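About Loltis

Hi, I'm Estíbaliz! I run Loltis, a small advising service for college students who want to spend a summer or a semester studying abroad and need help finding money for it.

I started it after my own year away, which I nearly missed over a housing deposit (long story, and my mother still brings it up). Back then the grant listings at my school lived in a binder. I copied them all out by hand, then started sharing my notes with the people in my Arabic class, and it grew from there.
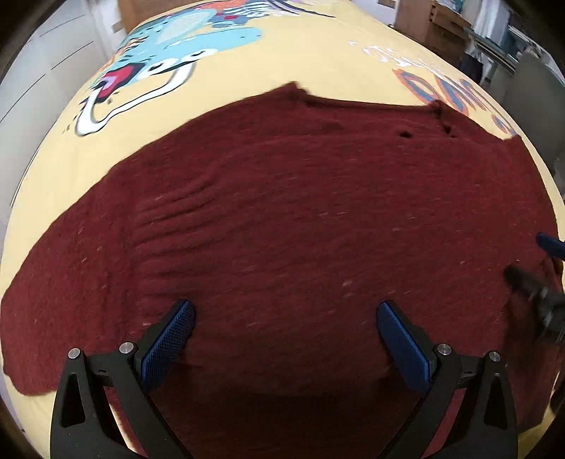
These days there are two of us. Abdelghani Nasr reads essays, and he's much kinder with a red pen than I am! I handle the searching, the deadlines and the budget worksheets. Between us we keep a list of 69 grants and travel awards, and we go through every one again each January, when a lot of the rules change.

The first call is free and runs 52 minutes, an odd number that stuck from our old phone plan. Bring your transcript if you have it handy, plus a rough idea of where you want to go. If you don't have a country picked yet, that's fine, plenty of people don't.

We don't take a cut of any award you win, and we won't write your essay for you (please stop asking Abdelghani, he feels bad saying no).

The office is in Brasham, upstairs from the copy shop, and we pick up the phone from 9 in the morning. Email works too, especially during finals.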